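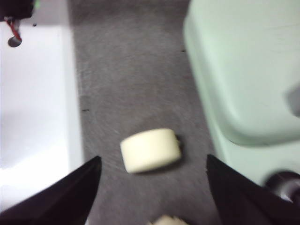

Gripper open, small pale cylinder ahead of it. The big chores begin with jobs this size.

I have wanted a machine to make my breakfast since I was old enough to burn toast, so please read what follows knowing which side I'm on. I think household robots are getting good, and I think the kitchen is where we should be watching them. Forget the backflips for a minute. Give me a pot with a lid.

Lids are marvellous things to judge a machine by! A lid has to be gripped by a small knob, lifted straight, kept level and put somewhere sensible, and all of that happens before any cooking gets done. My colleague Perla Trujillo ran the canteen at Pridberg for years and she reckons she could tell within a morning whether a new starter would last, purely from how they handled lids. I'd happily apply the same standard to a robot.

A factory arm has an easy life by comparison. The packing line at Sernberg has had them for ages (I've been round twice and would go again), and every carton arrives facing the same way at the same height. Your kitchen doesn't do that for you. Bread squashes. Dumplings stick. Somebody puts the saucepan back with its handle pointing the other way, and a program that only knew one position is stuck.
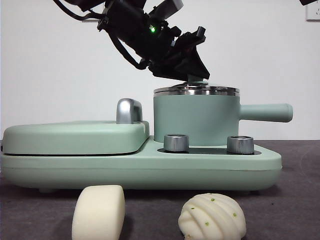

Can a robot cook a whole meal in an ordinary home yet?
Only in pieces. Single steps such as lifting a lid or moving food can be done well in a kitchen that has been set up for them, but stringing them together in a strange house, with no one standing by, is still a long way from dependable.

That gap is where people get gloomy, and I can't join them. Last December I kept a list of every separate thing I did to get breakfast on the table, and it came to 51. Plenty were dull little movements: fetch, open, put down, turn the knob, close. Suppose a machine could be trusted with 20 of those. For a friend of mine in Stirkenness whose hands are bad in the mornings, that would be the difference between a hot meal and a biscuit, and she wouldn't care one bit if it took 27 minutes.

Speed is the complaint I hear most, and it's the one that bothers me least. My dishwasher is slower than I am and I adore it. What I do want is care, the kind you need with soft food, where a firm grip makes a mess and a timid one drops your breakfast on the floor.

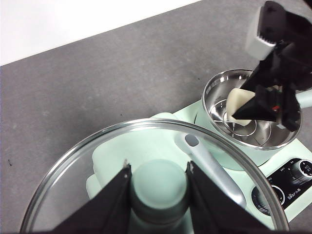
One hand for the lid, another for the food, and a steamer rack waiting in the pot.

Two hands please me more than anything else in this whole business. So much of cooking is holding one thing out of the way while you do something with another, and a single arm has to keep putting things down. My neighbour's little girl, Vi, worked that out at four with a biscuit tin.

So, can they do the chores yet? Some of the steps, some of the time, and I'd sooner see a robot put one bun in a steamer properly than watch another film of one dancing. I'd clear a bit of worktop for it tomorrow.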